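My mother never salted a steak until it was already on the plate, and for most of my life neither did I. Then Yi-an Cheon moved in next door in Flirkomdale, and over the fence one evening she told me to salt mine the night before and leave it alone in the fridge. I was doubtful (all that salt!), but I tried it, and I've been pestering my whole family about it ever since.

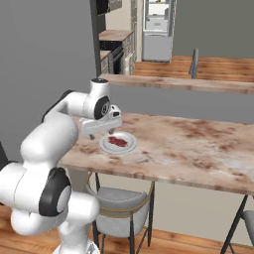
Does salting a steak early dry it out?

Salt pulls a little moisture to the surface at first, but given a few hours most of it soaks back in, and the outside ends up drier, so it browns beautifully.

If you only have a short while, I'd say 90 minutes is plenty for a thinner cut. My brother swears by roughly 8 hours, but then he plans his dinners in the morning and I am lucky if I've planned mine by the time I'm hungry.

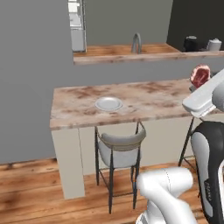
The other thing Yi-an taught me was to let it rest after cooking, and I'm still terrible at that part. I set the timer, I wander off to toss the salad, and somehow I'm back with a knife before it rings. My grandmother's old cast iron pan does most of the work anyway, bless it. In February I want to try the same overnight salting on pork chops, the thick ones with the bone in, and I'll let you all know how they come out.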